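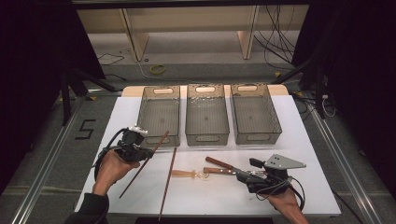 Has anybody's job changed for the better since the robots came in, or is it all just fewer people doing more?
Depends which end of the building you stand in. Sorting at Flonton got easier on the back and duller on the brain. Packing got neither.

nistdale_nights
Posted Tue 3 April
Same at Nistdale. I used to pick parts. Now I teach picking, all shift, to a machine that will get the credit. Same pay, new badge.

bulent_s
Bülent Sönmez, Cledell plant. My badge says "demonstration operator". My mother thinks I sell vacuum cleaners. I did 283 repeats of one move last week and by the end I was putting my own cutlery away at home in the approved manner.

gasket_ron
So you're training your replacement and making jokes about it. We had 11 on our line in December and there are 8 now. Laugh that off.

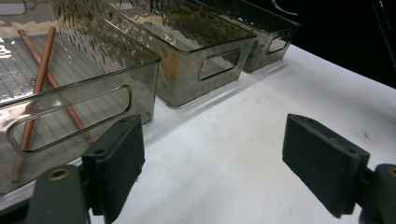

eylul_s
Ron, I'm sorry about your line, but Cledell isn't yours. I'm Bülent's sister and I do the same work two benches down, and what changed for me is that somebody finally asks how I do a thing. Fourteen years on the floor and my opinion on bins was never wanted. Now I get a meeting about it. See-through plastic, for instance: you and I see two copper rods crossed in the bottom of a bin and think nothing of it, but look at them through a smoky wall with ripples in it and some of the color goes. I said so, and they wrote it down. With a pen!

gasket_ron
They wrote it down so they won't need to ask you again.

eylul_s
Possibly. They also lost the pen.

nistdale_nights
I'm with Ron on the numbers and Eylül on the wrists. Mine stopped hurting when I came off picking, then started again in a new place. Do you two get rotated?

bulent_s
Every 2 hours, on paper. In practice when whoever is next finishes their coffee. Ask for it in writing before you agree to anything, and get the job title in there too. Mine has changed twice and the second one came with a pay review that I'm told is still "moving through the system". So is the system.

gasket_ron
Fine, that part's useful. What do they call you if they move you back to the line?

bulent_s
Late, mostly.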